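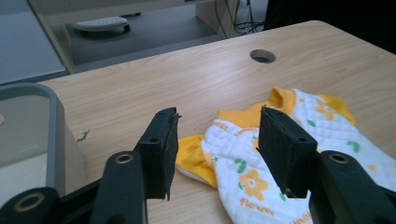

Acolchado infantil, arrugado sobre mesa. Marzo, 9:40

Cuaderno de taller > Textil > Plegado y reposo

Sigo sin creerme lo de Kettunen. Según su hoja, un acolchado ligero doblado en tercios «recupera el plano» en una hora sobre superficie dura. No dicen qué superficie ni qué entienden por plano, y la palabra «ligero» les sirve para todo. Heather quiere adoptar el método para el almacén antes de que acabe el mes. Yo he pedido que por lo menos lo probemos con prendas que se parezcan a las que guardamos, que tienen ribete, y el ribete es lo que da guerra.

Mesa: la clara de veta de madera, la del pasacables redondo. Toivo prefería la de corte, con la base de goma, y le dije que no: en la goma la tela no resbala y el resultado sale mejor de lo que es. En la clara el forro patina un poco con cualquier tirón. Si el método funciona ahí, me callo.

Punto de partida: prenda arrugada, tal como se suelta con la mano, sin sacudirla. Kettunen parte de la prenda «extendida y alisada», que es hacer trampa. En el almacén llegan hechas un gurruño y así las coge quien esté de turno.

Primer intento, tercios de Kettunen. El cuerpo dobla bien. El rombo del pespunte ayuda, hay una diagonal que casi pide el doblez, y tengo que reconocerles eso. Pero el ribete amarillo no quiere saber nada. Los bordes se levantan y quedan apuntando hacia fuera, y el canto del cuello hace una onda que no se va por mucho que pases la palma. Anoto: cuerpo aceptable, ribetes mal.

Segundo intento, mitades y luego mitades. Más rápido, peor pila. El grosor se junta todo en la esquina del cuello y el paquete se abre solo en cuanto le quitas la mano de encima. Kauko dice que con peso se arregla. Claro, con peso se arregla todo. No tenemos estanterías para andar poniendo pesos.

Tercer intento, enrollado. Lo propuso Hilkka, que lo hace así en su casa. No me disgusta. Los ribetes quedan dentro y dejan de estorbar, aunque al desenrollar la tela vuelve curvada y hay que esperar. Cuánto hay que esperar es lo que no sé todavía. Dejé uno enrollado a las 10:15 junto a la ventana.

Peso de la prenda seca en la báscula pequeña: 243 g. La hoja de Pundel para este mismo acolchado da bastante menos, pero ellos pesan la tela sin confeccionar y luego lo comparan con prendas terminadas de otros, lo cual me parece una manera muy cómoda de ganar. Repetir con la báscula grande, la pequeña lleva sin calibrar desde que la movieron.

Orientación del estampado, 11:05
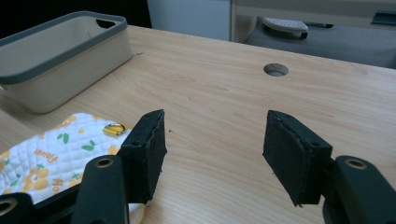

Tatu insiste en que el plegado tiene que dejar el dibujo a la vista, para que quien busca en la balda no tenga que abrir nada. En principio me parece bien. Lo que no veo es que se pueda pedir a la vez un plegado rápido y un dibujo centrado, porque el estampado va como va y el corte de confección no lo respeta. En este acolchado de flores amarillas y hojitas verdes el letrero naranja corre un poco en diagonal: con suerte se lee «flower» entero, y en otro sitio de la tela lo que asoma es un «Flo» suelto. Como identificación en balda, «Flo» no vale para nada. Y luego está el arito metálico dorado junto al borde de arriba, que según cómo caiga el doblez puede quedar apretado contra la tela de la prenda siguiente. Prefiero que mande el metal y que el dibujo salga donde pueda.

Propuesta alternativa, que a Tatu no le ha gustado: etiqueta de cartón colgada, con código, y el dibujo que se vea o no se vea. El código de este lote sería el 1.707. Dice que la gente del almacén no mira códigos, mira colores. Puede que tenga razón. Tampoco lo ha comprobado.

Lo de la separación con papel entre prendas queda aparcado. Tellance nos ha mandado presupuesto de papel sin ácido para el año: 3.547 euros. Me parece una barbaridad para prendas que se lavan a máquina. Heather cree que se puede negociar. Yo creo que primero habría que saber si el metal marca, y eso se mira con una pila, una semana y ningún papel.

Estado a las 11:50

El enrollado de las 10:15, abierto. Curva visible en el extremo exterior, nada en el interior. Alisé una vez con la palma y se quedó razonablemente plano. La hoja de Kettunen hablaba de una hora para los tercios, así que la comparación no es limpia. Además puse el rollo al sol sin pensar y el calor seguramente ayudó. No lo doy por bueno. Repetir a la sombra.

El de tercios, abierto también. La marca del doblez se nota al tacto y con luz rasante. «Recupera el plano» es mucho decir. Toivo la ve «prácticamente lisa» y la pasaría. Le pedí que me lo firmara y se fue a por café.

Sobre la tela en sí: el pespunte en rombo aguanta el manoseo sin soltarse, al menos esta mañana. No tiro de esa frase más allá. Stondeck lo vende como acolchado de larga duración y lo único que adjuntan es un ensayo de abrasión hecho por ellos, con la muestra plana y sin costuras. Donde se nos rompen a nosotros es en la unión con el ribete.

Cosas que no me cuadran

— Si los tercios funcionan tan bien, por qué la foto de la hoja de Kettunen es de una manta y no de una prenda con cuello.
— Kauko plegó con la mano derecha por delante y Toivo al revés, y los paquetes no salieron iguales. O fijamos el gesto o no comparamos nada.
— Nadie ha definido «arrugado». Soltar la prenda desde la altura del pecho no es lo mismo que dejarla en la mesa.
— La mesa resbala — ya lo he dicho — pero conviene probar también en balda de rejilla, que es donde van a vivir.

Para la próxima

Cuatro prendas por método, la misma persona plegando todas. Sombra. Cronómetro de verdad y no el reloj de la pared, que Hilkka jura que adelanta. Apilar y dejar la noche entera antes de abrir. Metal siempre hacia dentro del pliegue, con una vuelta de la propia tela entre medias, y mirar la marca a la mañana siguiente con lámpara de mano.

Si después de eso los tercios ganan, los adoptamos y retiro lo dicho. De momento el enrollado me convence un poco más, y tampoco pondría la mano en el fuego. A Heather le he contestado que este mes no.

Pendiente: báscula grande. Preguntar a Pundel con qué humedad pesan.

Entradas recientes
Ribetes al bies: tres lavados y una decepción
Balda de rejilla o balda ciega
Calibrado de la báscula pequeña (sin terminar)
Etiquetas colgantes, segunda ronda
Muestras de Stondeck: notas de Kauko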